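Small claims in Brernville – landlord kept the deposit, do I need a lawyer?
Legal Help Board > Landlord and Tenant

plainfield_renter
Posted Thursday, February 8, 2018

I moved out of a one-bedroom on Wolde Street at the end of my lease. The deposit was $1,000. The management company, Skoraton, sent me a letter saying they are keeping all of it for "cleaning and paint." No receipts and no list of what was cleaned or painted. I lived there 47 months and the walls looked like walls that someone had lived with for 47 months.

I want to file in small claims. My brother-in-law says to get a lawyer first. A lawyer in town quoted me more per hour than I want to spend on the whole thing. Has anyone here done this alone?

dockside44
Did it two years ago, different landlord, same courthouse. You don't need a lawyer. The form is two pages and the clerk will tell you if you left a box blank. They won't tell you what to write in it.

Read your lease first and find the part about the deposit. Then look up the state statute and see what the landlord has to send you and how fast. In a lot of states a letter with no itemized list is a problem for them.

oldbriefcase
I practiced for a long time, mostly civil, and I disagree with part of this. You may not need a lawyer in the courtroom, but you should pay for a half-hour consult. Skoraton manages a lot of units and they may send someone who does this every week. A short meeting where somebody reads your lease is money well spent.

Also check whether the lease has an attorney's fees clause. If you lose, it can cut against you.

dockside44
For a thousand dollar deposit? By the time you pay for the consult and the filing fee and take a day off work, what's left?

oldbriefcase
The filing fee usually comes back if you win. The consult doesn't, I'll give you that. There's a legal aid office in Brandow that does 20 minute calls at no charge if your income is under their limit. Call them before you decide.

plainfield_renter
I'm probably over the limit but I'll call. There's no fees clause that I can find. The statute gives them a deadline to send an itemized list and I think they missed it – the letter is dated inside the deadline but the postmark isn't.

mapleandmain
Keep that envelope. I lost a case like this when all I had was the letter and the other side said it went out on the date at the top.

What I'd do before filing, in this order:

1. Send a demand letter by certified mail. Say how much you want and give a date. Keep it to one page and leave out how you feel about them.

2. Get your papers together. Lease, move-in checklist, the letter, the envelope, proof you paid the deposit. Make three sets.

3. Print your move-out photos. Don't plan on showing the judge your phone. Write the date on the back of each one. 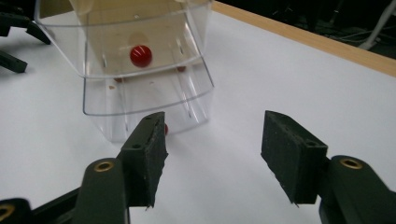 4. File in the county where the apartment is. If you moved to another county it doesn't matter, you still file there.

5. Get the company's legal name right. The name on the sign may not be the name on the lease. The secretary of state's site has a free search.

dockside44
Number 5 is the big one. I had to refile over that.

quietcounsel
Adding to step 1: don't threaten anything except filing suit. I have seen people write that they'll report the landlord to everyone under the sun and it reads badly when the judge picks it up.

I'm with oldbriefcase on the consult, by the way. Some states let you ask for double or triple the deposit if it was kept in bad faith, but you have to put it in the claim. People leave it off and can't get it later.

plainfield_renter
Didn't know that. Is bad faith hard to show?

quietcounsel
Depends on the state and the judge. A late letter alone might not do it. No list and no receipts after you asked for them in writing is better for you, so ask for them in the demand letter.

mapleandmain
My judge took 90 seconds on the whole thing. Have your main point ready in one sentence.

plainfield_renter
Called Brandow. I'm over the limit, but the woman on the phone gave me the court's self-help number. Demand letter goes out tomorrow, certified, and I asked for receipts in it. Gave them two weeks.

oldbriefcase
Good. Save the green card when it comes back.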